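Week 8 - Writing the small objects in a room

Okay, settle in. Last week we did faces, and I read all 29 of your sketches over the weekend (my eyes are fine, thanks for asking). Most of you are good at people. Then the people walk into a kitchen and the kitchen is a blank.

So this week is about stuff. Ordinary household stuff, the kind a character touches without thinking.

I'll start with a bit from Brisa Maldonado's story, which she kindly let me use. Her uncle keeps 13 keys in a sugar bowl and won't say what they open. We never find out either, and I was thinking about that bowl all through dinner! She gives it one line on page two and one line near the end, and it does more for the uncle than the whole paragraph on his mustache. (Sorry, Brisa. I still like the mustache.)

Compare that with my own first draft of "Sirik," where I spent a page and a half listing what was on a dresser. Leandro Pastor was in my workshop group back then and he wrote "are we moving house?" in the margin. Fair enough.

A few things I'd like you to try:

Pick an object your character is bored by. Lamps, coasters, a box of tissues.
Put it in a scene where something else matters more.
Let somebody use it, move it or ignore it.
Don't tell me what it stands for.
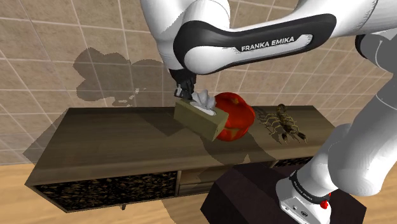

2 min read

For Thursday, write 325 words set in one room, with two people and an argument they aren't quite having. One plain object has to turn up at least twice. I don't mind going a little over, but please don't hand me six pages again - you know who you are.

Reading is the first chapter of "Clurora," the part with the landlady and the soup pot. Watch how often the pot comes back and who is holding it. Iñaki Cifuentes is leading discussion, so send him your questions by Wednesday night.

Drafts go in the blue folder outside my office.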